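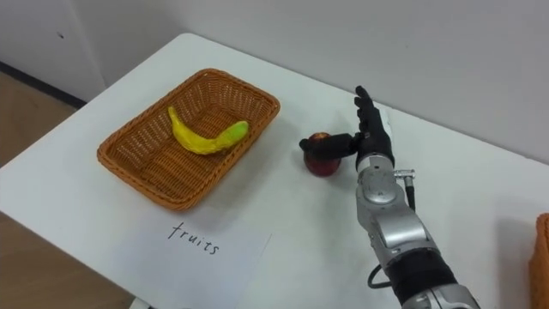 Who can get the free bus pass?
Any student enrolled full time at a public high school or community college in Hutstead, up to the age of 21. Part-time students pay half, and if you take one evening class in pottery you are, for our purposes, a potter.

When do applications open?
They opened on 2019-08-03, a Saturday, when the school office was shut. The online form worked anyway. It closes at the end of November.

How many passes are there?
The town council paid for 3,393. Last year we handed out 2,018, so please stop camping in the hallway.

What do I need to send in?
Proof of enrollment, proof of address and a photo of your face. Sunglasses will get the form sent back, as Vilmos Tóth in the transit office has explained to several of you in person.

Does the pass cover textbooks?
No. It's a bus pass. Textbook grants are a separate program with a separate form, and that form is 8 pages long. Ask Noémi Illés at the Stendska Street desk.

I live outside the town limits. Am I out of luck?
Mostly. The council kept 300 passes for students in neighboring towns, and they go in the order the forms arrive.

What if I lose it?
The first replacement is free. The second costs five dollars. Before the third you get to have a talk with Frans Geerts, and people tend to find their old pass right before that - usually in a coat.

Can my brother use it?
Only if he is also you.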